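Stokora Community Help > Robots and Automation > Visits and open days

What should we ask at a robot open day so we learn more than the demo shows?

Our shop is going back to Trestdale in September for a second visit. The first one left me with more questions than I went in with.
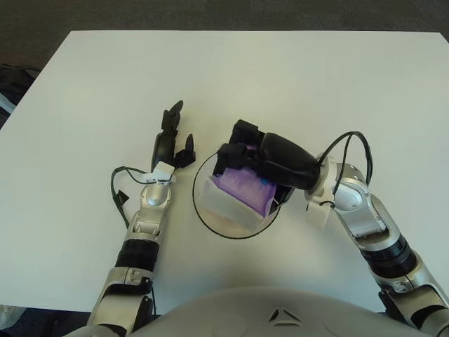

Babatunde Tamuno

I run the packing side of a mail order business with nine people. We pack small, light items, mostly one or two to a box. Trestdale held an open day for local companies and I went with my supervisor. They had a two-armed robot at a white table with a bowl in front of it, and the job was to take a small purple item out of the bowl and move it away.

The visit was 80 minutes. The talk took 50 of those, and then everyone stood behind a rope to watch. I got two questions in. One was about price, and they said it depends on the project. The other was about gloves for the hands, which I now think was a waste.

I'm not ready to buy anything. I want to know if this kind of machine is worth following for our sort of work or if I should look at something simpler. What would you ask, and what would you look for while it's running? My supervisor thinks we should bring our own products. I don't know if that's considered rude.

Xiuying Mao
Accepted by the person asking

It isn't rude, but call first. I used to set up visitor demos at Drarkell and we got that request a lot. If we knew a week ahead we would usually say yes. If someone pulled a product out of their coat on the day, we usually said no, as the staff on the floor weren't allowed to change the setup.

For the demo itself, I would watch the object before the grip. How is it lying in the bowl? Flat and slanted is different from standing on edge. Ask if a person puts it down the same way each time. Then ask them to turn it a quarter turn and run it again.
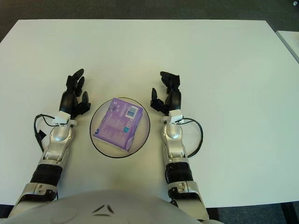 Next, ask how many tries they count and what they count as a miss. Some places count a drop as a miss but don't count a second grab. For packing you care about both, because both cost you time. Have your supervisor bring a watch and write down every run, including the ones where somebody steps in. You want the time from the start of one pick to the start of the next.

Ask if it is running on its own or if someone is driving it. Either answer is fine for an open day, but you need to know which one you're watching. I would put that at the top of your list, before price.
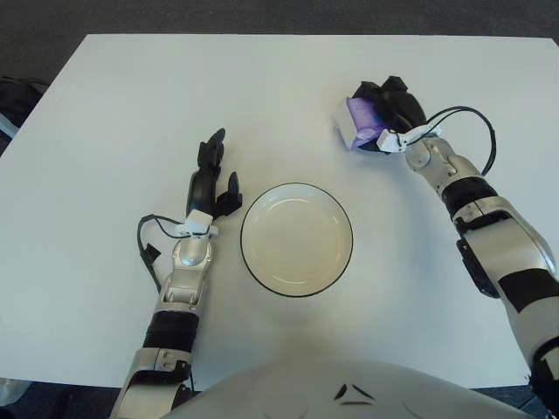
Then there's the letting go. Visitors watch the pick and stop paying attention once the item is in the hand. In your work the item has to end up in a box, the right way up, without knocking what's already in there. Ask to see it placed into something with sides. If they can only show it being set down on an open table, write that down too.

Other things I'd ask:

How long did it take to get this one task working?
What happens if the item is a different size but the same color?
Does the table have to be this clear?
Who fixes the hands, and how long are they gone when they're sent out?
Does it need one hand or both for this? If it's one, ask for a price on a single arm.

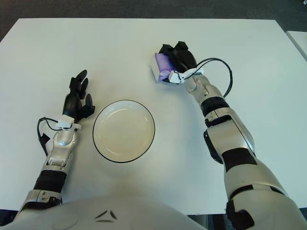
Right hand with the purple item, left hand open next to the empty bowl. Trestdale open day.

If they let you bring products, take 3. One easy, one typical, and one your own packers complain about. Leave them there if they ask. Jibrin did that with us once and got a written report back, and that told them more than the visit did.

dockside_pete

just get a conveyor and a suction arm. two hands is overkill for small boxes. we've had ours for years. only trouble is mesh bags, it won't hold those at all

Babatunde Tamuno

Thank you both. We do have mesh bags, so I'll take one of those as the hard one. I called Trestdale and they said to email photos and weights ahead of time. I didn't ask if someone was driving it last time and I should have. I'll post the times here after the September visit.

Xiuying Mao

Include the outside dimensions in the email. They'll want to know if the hand can close on it.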